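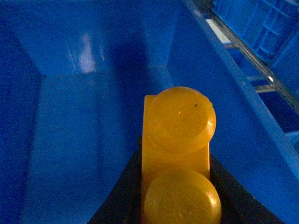 tallowmere
Remote control every time for bin work, sorry. We did 250 demos by hand-guiding at Cakwood and the arm learned to go in wherever the person's elbow wanted to go. Binned the lot in November.

pultell_nights
Disagree. On the stick you can't feel the fingers touch the side of the bin. By hand you can. Blue bin, yellow part, should be easy to see, but the wall still gets clipped.

grubscrew
how many operators tho? 2 people driving = 2 diffrent habits. Ours wouldn't settle until one person did the whole set

tallowmere
One operator, 315 takes. Wrist camera only. Hand-guiding also puts your own arm over the part half the time, and the side camera goes blind.

pultell_nights
So hold it higher up. Awad sell a clip-on handle for that - bit wobbly but fine.

odd_sock_7
Tried the Awad handle. Hated it. Slips when you tilt for the corners

grubscrew
Mixed sets anyone? Hand for the approach, stick for the close. Gadley's notes say dont mix but no reason given

tallowmere
Mixed is worse imo. Speeds don't match, you get a jerk at the join.

pultell_nights
Only if you don't slow the first half down. Will run 10 of each tonight after the late shift, same bin, same start. Post the logs when I've got them.

odd_sock_7
start it from the corner please, middle of the bin proves nowt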